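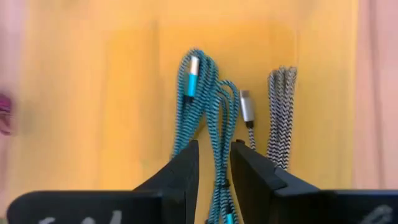 Teal braided cables and a grey and black one, on the yellow top. There is a small black tie on the middle bundle.

From: Rostam Kermani
To: bench-list
Subject: Re: Charging leads, bundling and where they go

Hello all,

Replying to Bahman's message from Saturday, quoted underneath so that people who joined in April can follow.

> Can we settle on one way of tying up the spare leads? At the moment
> the Millet drawer has three sorts of knot in it, and I spent most of
> my tea break getting one teal lead out of another. I would like to
> use the Jarnari reusable straps for everything, but they are wide and
> they make a short lead bulky. Also, what are we doing with the
> braided ones? They don't coil like the plain rubber ones and I don't
> want to put a kink in them.
>
> There are 57 leads on the list and I make it 27 that are braided.
>
> Bahman Tabrizi

On the braided ones, I have been folding them in long loops and not winding them round my hand. Lay the lead out on the bench, fold it back and forth in lengths as long as your palm, and put the tie round the middle. You get loops at both ends and a narrow waist. It stores flatter than a coil and it comes undone in one go.

Please don't pull the tie hard. It only has to stop the loops sliding. If the braid goes stiff or shiny under the tie it is too tight, so take it off and start again further along.

Leave the plug lying along the loops, pointing outwards, with a bit of slack behind it. The short black collar behind the housing is the part that suffers when a lead is folded right up against the plug. I threw out two last winter that had split at exactly that point, and both had been wrapped plug first.

On straps, I agree the Jarnari ones are too wide for this. I would keep them for the extension leads and the long monitor cables, and use the thin black ties on anything for charging. Kimeo sell them in bags of 300, so we won't run out. The order number in the stock book is 2236 if anybody wants to add a bag to the next delivery.

For colours, I suggest:

- teal in the front tray of the Millet drawer
- grey and black in the tray behind it
- plain rubber ones stay in the Tresto box under the bench

I know the grey and black ones get mixed in with the teal because they come off the same shelf. If you find one in the wrong tray just move it, there is no need to write it down.

Two things I am not sure of. First, whether we want a label on each bundle. The paper flags I tried came off in a week – the glue doesn't take to braid – and a tag on the tie gets in the way when you fold. Second, whether it is worth keeping leads that only charge and won't carry data. I have put the ones I know of to one side for now, in an envelope at the back of the drawer.

Bahman, if you are in before me could you go through the rest of the knotted ones? The ties are on the hook by the door.

Rostam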